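4.2 Upgrade cost in practice

Release notes are a poor guide to how hard an upgrade will be. Of the four grid components we looked at, Pidevau and Curkow both described their latest minor version as safe to drop in. We doubt that the authors had tried it on a table of any size. With 900 rows, both behaved as promised. With 2000, sorting on two columns in Curkow gave a different order from the previous version, and the change was not listed anywhere we could find.

Imrie did better, though its type definitions still disagreed with the code in six places. Tasar claims full backwards compatibility, a phrase we would treat with care: nine of its options now do nothing and give no warning. 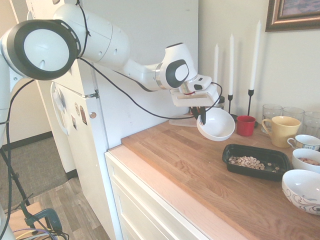
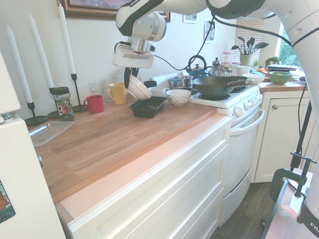
Figure 3. Two stills; a robot arm at a wooden countertop.

Azadeh Khosravi objected to our reading of the Curkow result. In her view the old order was never guaranteed, so a change in how ties are settled should not count as a break, and a team that relied on it had only itself to blame. We accept the first point. The second seems harsh, given that the old manual showed tied rows in exactly that order.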